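Sultex to Close Kratochvíl Finishing Plant and Move Work to Gelura Site

Sep 16, 2025

Sultex, the maker of office and school furniture, announced that it will end production at its Kratochvíl finishing plant next May and transfer the work to its larger site at Gelura. The decision affects 213 employees in finishing, packing and dispatch.

The company said that every permanent employee at Kratochvíl will be offered a position at Gelura, which is 18 miles away by road. A free shuttle will run at the start and end of each shift for the first 2 years. Employees who do not wish to transfer may apply for a separation package, the terms of which are being discussed with their representatives. Applications will be accepted until the end of the year.

Kratochvíl has handled the final stages of production for Sultex desks, tables and shelving for 30 years. The building was designed for a smaller product range, and the company said that its loading area can no longer serve the trucks now used by most carriers. An outside review of the property found that the roof and heating system would need to be replaced if production were to continue. Sultex did not disclose the estimated cost of that work.

Gelura already houses the company's cutting and assembly lines. Under the present arrangement, assembled goods are loaded at Gelura, taken to Kratochvíl for finishing, and in many cases returned to Gelura for storage before delivery. Sultex expects the change to shorten delivery times on standard orders and to reduce damage in transit. Orders already placed will be filled on the dates given to customers, and prices will not change as a result of the move.

Installation of the new finishing line at Gelura is to begin this fall. The two sites will operate side by side during the winter, and employees who transfer will receive paid training before their first regular shift. The dispatch office will be the last department to leave Kratochvíl.

The Dikix line of classroom tables will be the first to move. It accounts for the largest share of orders from school districts, which usually take delivery over the summer, and the company wishes to have it running at Gelura well before that season.
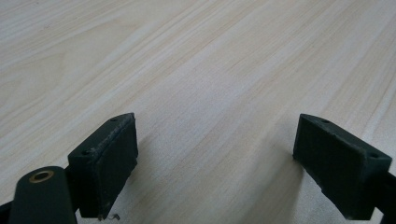
Service and spare parts for Dikix tables sold in earlier years will continue to be provided through the existing customer service office, whose telephone number and hours remain the same. Warranties are not affected.

Sultex owns the Kratochvíl property and intends to offer it for sale once the equipment has been removed. The company has told local officials that it would prefer a buyer who plans to keep the building in industrial use, but that no talks are under way. The employee parking lot, which is also used by visitors to the nearby sports field on evenings and weekends, will stay open until a sale is completed.

Information sessions for employees will be held at both sites over the coming weeks. Suppliers will be notified in writing of the new delivery address and the date on which it takes effect.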